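Kelenik Hand Grippers - Set-up Guide for Packing Staff
Section 4: Getting your bench ready and teaching a new task
Skoltirthorpe site. Revised 29 Oct 2021.

Welcome to the part of the guide that most of you have been asking about. If you have packed orders by hand at Diltilholm for any length of time you already know far more about this job than the machine does, and everything in this section is a way of passing some of that on. You do the task yourself, wearing the grippers in place of your fingers, and the arm on line 2 learns from what you did. It feels clumsy on the first morning. Please be patient with yourself (Rocío Sarmiento, who wrote most of these steps, dropped the same box all the way to tea break).

4.1 Preparing the work surface

1. Clear the platform of anything left over from the last shift, mugs included.
2. Set the board down between the two rails and lay a fresh sheet of white paper on it. Smooth it outwards with the flat of your hand.
3. Put the mesh tray on the left of the paper, lengthwise to you.
4. Lay the item to be packed to the right of the tray. A slant is fine, and in fact we would like you to vary it from one go to the next.
5. Take one gripper in each hand and bring both to the near edge of the board with the fingers open.
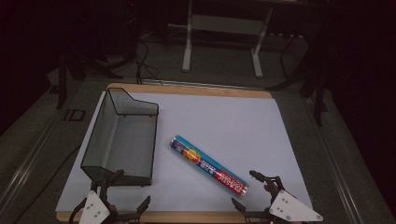 Fig. 4-1. Tray and item set out, grippers at the near edge.

Note: Cables run across the platform and over the floor behind it. Have a look where they are before you step in, and tell Hugo Carrasco if one has wandered into your way.

4.2 Picking up a long item

Cling film, foil and baking paper all come in long packs, and they roll if you so much as breathe on them. Go gently here.

1. Move one gripper over the item, with a finger on either side of it.
2. Wait a moment before closing. New starters nearly always rush this.
3. Squeeze slowly until the pack is held, then lift it straight up.
4. Carry it over to the tray, lower it in and open the fingers fully.
5. Bring the gripper back to the near edge and begin again.
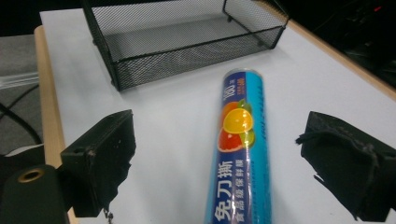 Skoltirthorpe Set-up Guide, Issue 2 - page 41

Caution: Check the finger pads at the start of every shift. Frayed edges and loose threads should be written in the bench book, and Patricio Lozano will decide whether the pads need changing. Please don't trim them yourself.

Caution: Keep your free fingers away from the linkages while you squeeze.

4.3 How long to keep going

A full set is 70 goes. Stop at 34, put the grippers down and have a proper stretch, even if you feel you could carry on. A spoiled go is no trouble at all - say "scrap" aloud, reset the item and do it over.

4.4 What this means for your job

Akihiko Hirano gets asked this at every induction, so it seemed kinder to write it down. Teaching sessions are paid at your usual rate and count towards your hours. Once the arm has learned a task, the packer who taught it stays on that line to look after it, deal with the awkward orders and teach it the next thing. Rotas will change from March, and your team leader will go through yours with you beforehand. If you would sooner stay on hand packing, speak to Crescencio Bravo in the line office and he will find you a place on the Soler line.

Section 5 covers putting the grippers away and charging them overnight.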